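4. Putting the cubes out

I've set up the Stomden sorting game more times than I can remember, and this is the bit people rush. Take your time with it — a tidy start saves a lot of grumbling later!

1. Clear the table and wipe it down. Crumbs tip the cubes, so have a proper look.

2. Empty the bag into the lid of the box. I used to pour mine straight on to the table and spent ages crawling after the runaways.

3. Pick out the purple cubes first. They're the dark ones, and under a yellow lamp they can pass for black (I've mixed them up myself). 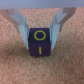
Dark purple cube, held by its two sides.

4. Hold each cube by opposite sides and bring it straight down. Let go once it's flat on the table, and leave a gap of 3 cm before the next one so there's room for fingers.

5. Carry on until you have a row of five, then start the next colour behind it.

Note: a patterned or speckled tabletop is fine for play, but beginners may like the plain side of the mat better.

Caution: the cubes are small enough to swallow. Keep them away from babies and toddlers, and put them back in the bag when you stop — even for tea.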